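Résidence Hesura : les abords au fil de la journée

Galerie mise à jour en novembre

Cette page regroupe les vues extérieures de la résidence Hesura, côté allée principale. Elle complète la galerie des intérieurs et celle des salles communes. Les 93 vues de la série complète se consultent à l'accueil, bâtiment Marquez, bureau 17, sur demande auprès de Rosalinda Salazar.

L'allée relie l'arrêt Fernard à l'entrée du bâtiment Marquez. Elle est réservée aux piétons. Les vélos se rangent côté bâtiment, les livraisons passent par la rue Wultton. Le code de la barrière a changé, le demander à l'accueil.

L'entretien des plantations est suivi par Jayson Enriquez. Pour signaler une branche gênante ou une bordure descellée, poste 614.

L'allée principale
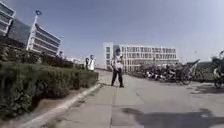 Crédit photo : Ekkachai Intarasuk / Résidence Hesura

L'allée par ciel dégagé, entre la haie taillée et le stationnement des vélos et des scooters. Au pied de la haie, la bande de terre est bordée de béton gris clair.

Reproduction possible pour les documents internes, avec mention du crédit.

Galerie suivante : les salles communes
Retour à la liste des galeries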